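Drallham and District Beekeepers' Forum
Honey, Wax and Kitchen
Topic: Warming cabinet for set buckets, out of an old fridge or start again?

skepandkettle
April 15, 2018

Hello all, and I hope your colonies have come through the cold spell in one piece. Mine are flying, bless them, and bringing in pollen by the sackload, so naturally my mind has gone to the honey I still haven't dealt with from last year. I have 12 buckets of spring honey in the garage, nearly all of it off the rape, and every one has set like candle wax. I bent a good spoon in it last night. My daughter thinks this is very funny.

I've always managed with a bucket stood in the preserving pan with a folded tea towel underneath, but that's one bucket at a time and my kitchen is out of action for the whole weekend. We have our stall at the Drallham plant fair coming up and I'd like to get a decent number of jars ready without the family having to eat off their knees.

So, a warming cabinet. I've been given an old larder fridge, the door seals well and it's clean inside. I was going to put a heater in the bottom, a shelf over it and two buckets on top. What I can't settle in my mind is what sort of heat, how much of it, and whether I need to move the air about or just leave it to rise by itself. I'd love to hear what other people have done, including the mistakes, as I'd much rather make somebody else's than my own!

ivyflow

Welcome to the club, we've all bent the spoon. Mine is a fridge too, same idea, and it's been going for years. I started with a pair of ordinary light bulbs in the bottom and a greenhouse thermostat, and to be fair to it that did work, it was just slow, and when one bulb went in the night I came down to a lukewarm bucket and had to begin all over again. Now I have a little tube heater laid across the bottom and I wouldn't go back.

My advice would be to keep it gentle. If you only want to get it out of the bucket and into the creamer you don't need it clear, you need it soft enough to stir, and that's a much lower heat than people think. Low thirties and patience. I put mine in after tea and leave it until the evening after, sometimes the morning after that, and it comes out like thick porridge, still pale, and still smelling of the flowers.

Do put something under the buckets to keep them well off the heater. I didn't the first time and the bottom of the bucket had a caramel taste. We ate it on pancakes but I couldn't have sold it.

oldsmoker

I'm going to disagree with my friend ivyflow, kindly I hope. Low thirties for two days is all very well, but I've found that long and lukewarm does as much to the flavour as a bit hotter and done with. I run mine up to forty and turn the bucket halfway, and as soon as it'll pour it comes out. Long warming is warming all the same, and the honey doesn't know you meant well.

Also, a fridge is a poor shape for it in my view. It's tall and thin, all your heat goes up to the top and you end up with the lid end runny and the bottom like a paving slab. I built mine as a low chest out of insulation board with a ply skin, lid on top, and it's kinder on the back as well, although I grant you lifting a full bucket over the side is no joke these days.

skepandkettle

Thank you both, that's just the sort of thing I was after, even if you've left me more undecided than I was! I take the point about the shape. I do have the fridge though, and it was free, and it's already sitting in the garage being in everybody's way, so I think I'll have to make the best of it.

What about the heater? I looked at the Moynihan catalogue and they do a 400 watt one which seems an awful lot for two buckets. And is the Fuvilard thermostat any good? Somebody at our winter meeting swore by it and somebody else swore at it.

ivyflow

Four hundred watts in a larder fridge is far too much, you could roast a chicken. Well, nearly. The thermostat would be clicking on and off all night and the air by the heater would be scorching every time it came on. Go small and let it run.

The Fuvilard is all right as long as you hang the probe halfway up, next to the bucket, and don't let it touch the side of the fridge. Mine reads a bit warm so I keep a jam thermometer in there too and believe that one.

puddinglane

I hope you don't mind a long post, I've just finished rebuilding mine and I'm full of it. I had the same trouble oldsmoker describes, hot at the top and stone cold at the bottom, and for two seasons I blamed the heater when the whole fault was my shelf. I'd used an offcut of worktop, you see, cut to fit beautifully, I was so proud of it, and of course no air could get round it. The warmth was sneaking up one side and the buckets were sitting on a cold plank.

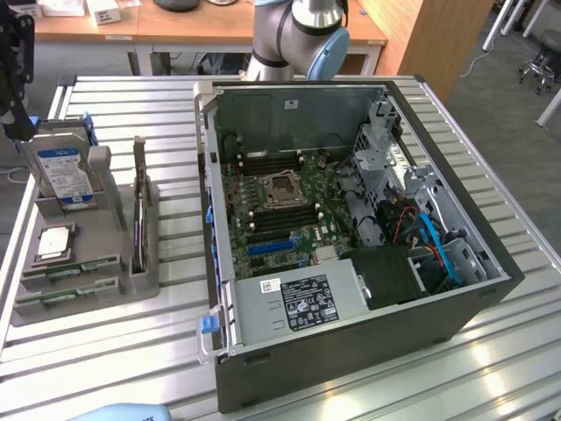 Shelves want to be as open as you can possibly make them and still hold a bucket of honey, and I would spend more thought on this than on the heater. I've gone over to slats in mine, with gaps I can get a finger through, resting on side brackets full of holes. If you look at the drive cage on the right of that tower, the grey one with the cables looped through it, the brackets are perforated in just the way I mean, only mine are a good deal heavier as they have more to carry. The worktable it's lying on is slatted too, and that would make a splendid bucket shelf if you could get it in narrow enough to fit a fridge. Mine is oak left over from a bed, washed and oiled, and it has never so much as creaked.

The other thing was a small fan low down, pushing the air across the heater. It made more difference than anything else I've done. Both ends of the bucket now soften together and I can go lower with the heat, so perhaps that would keep both ivyflow and oldsmoker happy!

oldsmoker

It would take more than a fan, but I'm glad it works for you. I'm not against moving the air, I only say that in a low chest you don't need to. Fewer things to plug in and fewer things to go wrong. And do please watch your moisture with a fan going. Honey will take up damp from the air if the lids are off.

ivyflow

Lids on, always! I leave mine pressed down all round. I thought everybody did.

oldsmoker

You'd be surprised what I've seen in other people's sheds.

skepandkettle

Lids firmly on, I promise. I'm completely sold on the slats, puddinglane, and there's an old cot base in the loft that might just do. May I ask one more thing, does the cabinet need a vent? The fridge seals so tightly that I wondered whether I'd be brewing up a swamp in there.

puddinglane

Ask as many as you like, it's raining here and I've only got ironing to do.

I didn't have a vent to begin with and when I opened the door in the morning the walls were running with wet. It came mostly from the buckets having stood in a cold garage, I think, and then going into the warm. So now I wipe them down and bring them indoors the night before, and I've put in a vent as well.
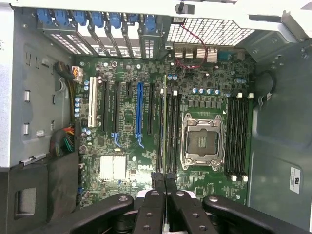 Venting a fridge is a bit of a worry the first time as you have to cut into something that was perfectly sound, and you must be quite certain there's no pipework where you're cutting (mine was in the back wall, so I went through the door). Have a hole near the top and keep it modest, or you'll be heating the garage. Cover it with mesh, whatever you do, or you'll have every wasp in the parish in with your buckets come August. The wire grille in the back of that case, to the right of the row of blue clips, is the sort of look I was after, a tidy rectangle. For my own I took fine stainless mesh, folded the edges under so they wouldn't catch my sleeves, and put a little sliding flap on the inside so I can close it down once everything has dried off.

thymeandagain

I've been reading this with great interest and a cup of tea. I'm afraid I took the lazy way and bought one, the Orari, the small cabinet that takes two buckets. It cost me £101 second hand from a chap giving up, and I've put 98 lb through it since the autumn without a cross word. If your time is short before the fair it might be worth a look in the small ads before you start cutting up fridges.

oldsmoker

Is that the one with the door that drops forward? I had a go with one at a friend's and found the bottom corners cool. Nicely made, though, I'll say that.

thymeandagain

Yes, that's the one. I do swap the buckets round once and give them a quarter turn, so perhaps I've never noticed the corners. I keep it in the spare bedroom too, so it isn't fighting a cold garage. The whole landing smells of honey and visitors are very complimentary.

skepandkettle

Oh, that does sound tempting, but I've been up in the loft and the cot base is down and measured, and it only wants a few inches off one end, so I'm committed. Small heater, Fuvilard probe halfway up, slats, little fan, vent in the door with mesh over it. I'm going to start at ivyflow's low thirties with one bucket, and if it's still a paving slab after two nights I'll come back and eat humble pie in front of oldsmoker.

oldsmoker

I'll put the kettle on. Turn the bucket halfway, whatever heat you use.

ivyflow

And put some cardboard under the slats the first time, in case of drips. Ask me how I know. Good luck with it, and do tell us what the jars look like when you've creamed it.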